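Section 3. Showing a task with the two hand-held grippers
Table clearing set, Brotora hand units
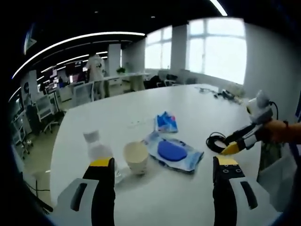 Fig. 3-1. Left-hand view over the table. Second unit coming in at the cable.

Read section 2 first if the units are not paired yet. Everything below assumes both are charged and the Andance recorder is open on the laptop.

3.1 Before you start

1. Clear the table. Wipe it, let it dry.
2. Put out the task items. Bottle, paper cup, wipes pack, small packet, cable. Any order, but change the layout every run.
3. Cap on the bottle. Always.
4. Check the yellow tips on both units. Torn or loose, swap them (spares in the Hayat box, two screws each).
5. Lens clean? Breath and a soft cloth. No wet wipes on the lens, they leave a film.
6. Unit cable over the forearm, not under. Leave enough slack to reach the far side.

NOTE: Big windows are fine. Direct sun on the table is not. Blinds down or move the table.

3.2 Recording a run

1. Hold both units above the table, fingers open. Wait for the beep.
2. Hold still 3 seconds. The tracker needs this to lock on.
3. Move the first item. Slow approach, close, lift straight up, carry, set down, open.
4. Back off a hand's width before you go for the next one.
5. Cable goes last. Pinch one loop near the outside of the coil and lift. If it springs open just keep going, the model needs to see that too.
6. Both units back to the start pose. Squeeze twice to stop.

Keep one run under 200 seconds. Longer ones get split at upload and teh second half is usually useless.

NOTE: One unit can work while the other waits. Keep the waiting one in the air with its lens toward the table. Don't park it face down.

CAUTION: Don't crush the cup. Close until it stops sliding, no more. Crushed cup = new cup, new run.

CAUTION: Keep the unit cable clear of the fingers. Code 738 means the recorder lost a camera. Stop, reseat the plug, discard the run.

3.3 How many runs

30 good runs per layout type. Discards don't count. Swap operators halfway if you can, different hands give better data.

3.4 Checking the run

1. Open the last run. Play at double speed.
2. Look for: dropped video, a hand in front of the lens, fingers out of view, an item moved by sleeve or elbow.
3. Any of those, mark it BAD and add a word or two why. Don't delete.
4. Good ones, mark OK and upload before you shut the laptop.

If left and right views drift apart on playback, re-do the time sync (2.4) and record a short test run. Still drifting, send the log to Sakville support with the unit serial numbers, both of them.

Rev. Apr 1, 2024. Replaces the Febuary sheet.

© 2024 Sakville | Contact support | Back to top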